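10th August

More on the regrasp policy, and this time I have a result I'm really happy with!

If you read the post from May you'll remember where I was stuck. The policy could find the thing it was supposed to pick up, it could get the fingers to it, and then it would close on whatever it had in front of it and pull. If the grip was bad it pulled anyway. Good grips worked, bad grips slid off, and the arm went back home looking very pleased with itself. I had over 300 demonstrations by then and adding more of them did almost nothing.

What changed things was a paper club session at Brakance where we got talking about how people pick up awkward stuff. You grab, you feel it's wrong, you let go a little, you shift, you grab again. My demonstrations had none of that in them. I'd been throwing away every take where I fumbled – I wanted clean data, and I'd cleaned out the exact part the robot needed to learn.

So I went back and recorded fumbles on purpose. Start with a poor grip, notice it, open up, move over, close again. I only made 21 of these before I got impatient and started a training run. I mixed them in with the old set and sampled them more often than their share, with the weight picked by gut feeling (I know, I know, I'll do a proper sweep). The one other change is that the policy now gets the finger opening and the motor current from the last 2 seconds as part of its input, so it has some idea of whether a squeeze is going the way it should.

And it regrasps! The first time I saw it let go of a slipping bracket, scoot sideways and take it again I made a noise they heard down the hall. On the bracket test from the May post it now recovers from most of the bad grips I start it with. The Rotero bins are still a mess, mainly when two parts are tangled, and I haven't touched that yet.

Thin sheet metal is the case I care about most, and it's the hard one, with very little for the fingertips to close on and a lot of nearby surface to bump into. You want to come in partly open, get lined up with the edge you're after, and only then go down. My bench setup for it is a big vented chassis with a long narrow flap on the left side of the lid, and the fingers wait just above that side with a gap between them, which is the pose I now start every rollout from. Before, I started from a random height and wasted half of each attempt on getting there. The power cord lying across the top is good practice for the vision side too, a long dark shape running diagonally past the top bank of slots. 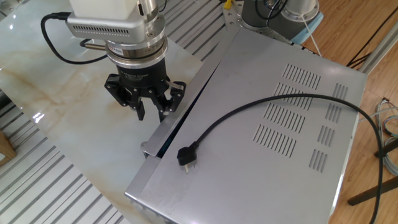
Numbers for the sheet metal case are thin so far. I've done 11 rollouts with the new checkpoint and I don't want to quote a rate from that. What I can say is that the failures look different now. It used to miss and carry on, and now it sometimes gets caught in a loop of opening and closing, as if it can't decide whether it's happy. I think the fix is to let it see its own recent actions, or maybe just to record a few demonstrations where I accept an okay grip and move on.

Next up is running the same recipe on the Foulkes parts, then cleaning up the training code so the folks at Nolmont can try it on their arm. If you've worked with recovery data and found a sane way to choose the sampling weight, please leave a comment, I'd love to compare notes.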